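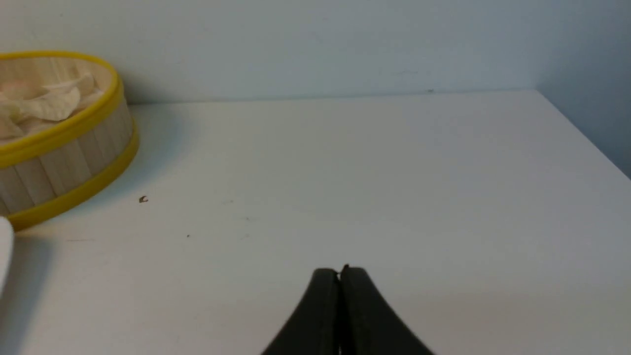

*Figure 4. Tabletop with slatted round container, yellow rim.*

## 4. Importing a storyboard reel into Drulis

Use this section when a reel has been cut in another program and needs to be timed against the dialogue track. New reels are covered in section 3.

1. Open the production and select **Reels > Import**.
2. Choose the panel folder. Drulis reads up to 800 panels per reel. Split longer reels at a sequence break before importing.
3. Set the frame rate to match the dialogue track. It can't be changed once panels are placed.
4. Enter a default hold of 20 frames. Panels with their own timing keep it.
5. Attach the scratch dialogue and click **Align**.
6. Play the reel through once at full speed, then save it as a new version.

**Note:** Panel names must start with the sequence code, then the panel number - for example, `KUL_0400`. Panels without a code go to the Unsorted bin.

**Caution:** Importing over an approved reel clears all director notes. Export the notes first (**Notes > Export**).

### 4.1 Songs

Musical sequences are timed to the bar. Turn on **Lock to tempo** before step 5 and enter the tempo from the demo recording. If the song changes tempo, add a marker at each change - Drulis doesn't detect them.

Undo history holds the last 15 actions and is cleared when the reel is closed.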